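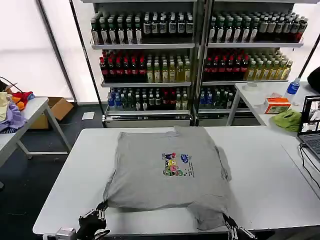 **Counting partial folds when reporting a success rate**

Posted by Cadi Pumphrey, Mosham

Our group is preparing a methods section on two-armed garment folding. The policy was trained on 1,000 teleoperated demonstrations and evaluated over 90 trials. A trial is divided into 4 stages: flatten, grasp hem, fold, place. Reviewers at Doltitz have asked for a single success rate. May a trial that completes the first three stages be counted in part, or must it be recorded as a failure?

**Ming-te Liu**

Both figures should be reported. The strict rate counts only trials in which every stage was completed. The stage score gives credit for each stage reached and should appear in a separate column. The two must not be averaged together.

The paper should also state how the garment was placed before each trial. A shirt that starts flat is a much easier case than one that starts bunched.

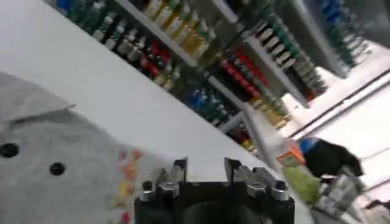 Wrist views should be kept with the head view for every trial. Two raters should score the recordings independently, and the rate of agreement should be given. Where the raters differ, the stricter score applies. 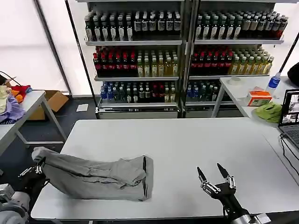
*Gray garment bunched on the table, left hand gripping one end, right hand open.*

**Bouzid**

We use the Stomari scoring sheet and it has worked well for us. Our set is larger (3,149 demonstrations) but the sheet is the same. Please note that it has no field for a dropped grasp, so one must be added by hand.

**stomari_user**

Strict rate only. Partial credit is confusing to readers.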